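The Family Medicine Case - Photo Gallery

My name is Wanting Yin and I keep this small page about order at home. In October I decided to give our medicines one proper place. Before this they lived in three drawers, a coat pocket and the glove box of the car. Now we have a green case, and the marble-patterned table is where I do the sorting, together with everything else that lives on it: the chess, the bricks, the microphones from our singing evenings. My first post about the case had 3,167 visits, so I thank you all, and I put more pictures now.

First, the case open at the back left, and some of the things that go in it still on the table: the scissors, the amber bottle, the white bottle with the green label.
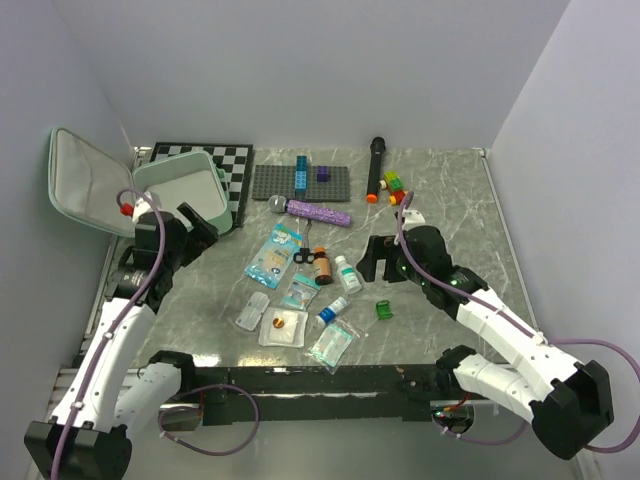
What should be taken out before you begin to sort?
Everything. Empty the case completely, wipe it with a dry cloth and read the date on each package before it goes back.

My neighbor Mandla Buthelezi asked me how I choose the order. I put flat cartons and blister packs on the bottom, and bottles on top of them with the labels to the front. The scissors go in last, with the points down.

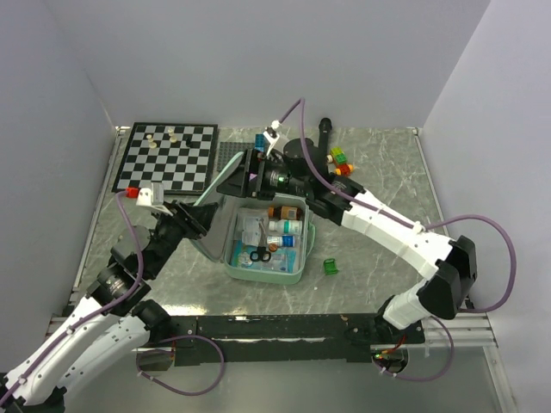 Where is the best place at home to keep such a case?
A high shelf in a bedroom or a hall is good, dry and away from children. The bathroom is too humid for most tablets.

Simão Antunes wrote to me that he keeps a paper list inside his lid, and I have started to do the same. The list has the name, the date and who in the family takes it. It is in pencil, so it is easy to change - I already changed it twice. 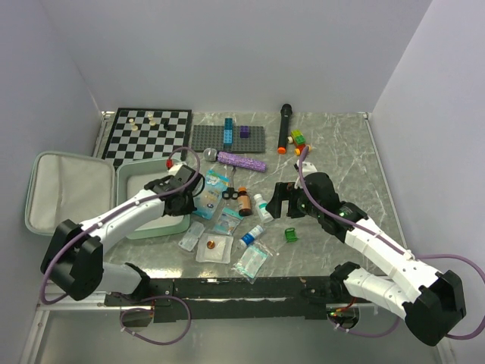

Lid open, with the light gray padded lining. The blue-and-white packet lies beside the scissors.

The chess game stays on its board during all this work. My father-in-law Duarte does not allow us to move the pieces until he has thought about his next turn, and he thinks slowly.

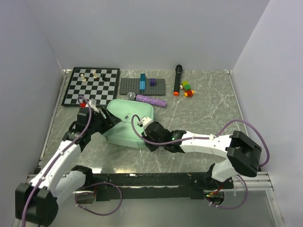
Four cream pieces and one black on the board, and the tall light-blue brick stack beside it.

Next time I will show the sewing box. If you have a good way to keep buttons, please write to me.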